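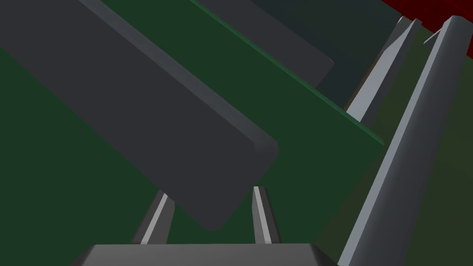

Simulator view from the wrist camera: open gripper, green board and gray slabs.

Trurnix simulation kit: is the wrist view adequate for board-handling exercises?

Posted by Selamawit Derese

Our technical training department is reviewing the Trurnix simulation kit for an introductory course in automated assembly. The course is scheduled to begin in March and would be offered to 49 trainees over two terms. We have been granted an evaluation license and have worked mainly with the board-handling exercise, in which the gripper approaches dark gray slabs at a green board.

The instructors are divided on one matter. The wrist view is rendered with plain, flat shading, and the surfaces carry no texture or printed marks. Several instructors find it difficult to judge the height of the nearer slab over the board, and the fingers offer little help as a reference. The department would like to know whether other institutions have found this view sufficient for graded work, and whether the full license is justified when the free edition of Brisby is available.

Posted by Natnael Gebremichael

Our institute has used the kit for three terms, and I was responsible for the original review. The wrist view alone is not sufficient for graded work. We require trainees to keep a fixed side view open next to it during the approach, and to read the finger height from the position panel before closing the gripper. With both in use, the instructors have had no serious complaints.

The following points may be of use in your review.

The plain shading can be changed. Under scene settings, the surface option accepts a grid pattern, which should be applied to the board only. When we applied it to the slabs as well, trainees found the view more confusing than before.

Shadows are turned off in the evaluation license. The full license permits them, and a contact shadow under the slab resolves much of the difficulty you describe. On older classroom computers, the picture becomes noticeably slower.

Scoring is recorded per attempt. Our trainees logged 1314 attempts last term, and the export file handled these without loss. The column headings are poorly explained in the manual, and you should request the separate reference sheet from the supplier.

With regard to cost, we concluded that the full license was justified for graded courses and difficult to defend for short demonstrations. We did not test Brisby.

Posted by Pirjo Kinnunen

Brisby is acceptable for basic motion, but it had no scoring when our office last examined it. That may have changed. Please also confirm the number of seats before signing, as the renewal terms differ from the first-year terms.

Posted by Bereket Habte

We have the same problem with the height. Please post the grid settings if you find good ones.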